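Gotidell Small Bowl, White with Grey Rim

Item 618
Sold singly or in a box of 82

The Gotidell is a small bowl for one piece of fruit, a dip, or a handful of nuts. The body is white and the rim is grey. It was added to the Nitolby tableware list in February and replaces the older Carbone bowl, which had no colored rim.

Details

Body: white, glazed inside and out
Rim: grey
Dishwasher: yes, top or bottom rack
Microwave: yes, up to 600 watts
Oven: no
Stacking: yes, up to six high

The grey on the rim is part of the glaze and does not need special care. Wash with ordinary dish soap. Steel wool will dull the finish.

Goes with

Iltby round plate, pale green. Shallow, with a raised rim. Sold separately.

Ordering

Orders placed before 2 p.m. ship the same day. Orders placed after that on a Friday ship on Monday. Full boxes go out on their own pallet if you order more than 2000 pieces. For mixed boxes, write to Loredana Russo in the order office. Questions about breakage go to Tullio Sala, with the order number and a note of how many pieces were damaged.

Replacement pieces are sent with the next regular shipment unless you ask for them sooner.

Size in use

The bowl holds one apple, with the top of the fruit showing over the rim. Cut fruit and berries also fit well. For a whole cucumber or a banana, use a plate.

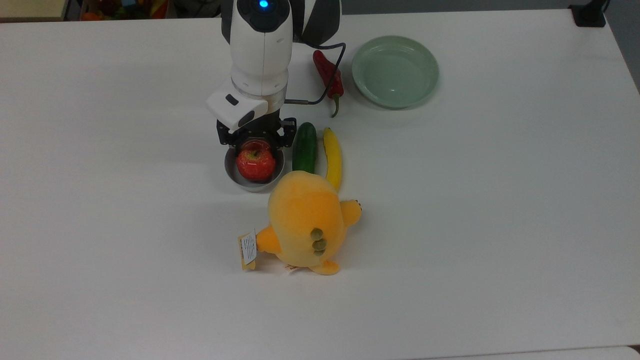 Returns

Unused bowls can be sent back in the original box. Opened boxes are accepted if all the pieces are there. Return shipping is paid by the buyer, except for damaged goods.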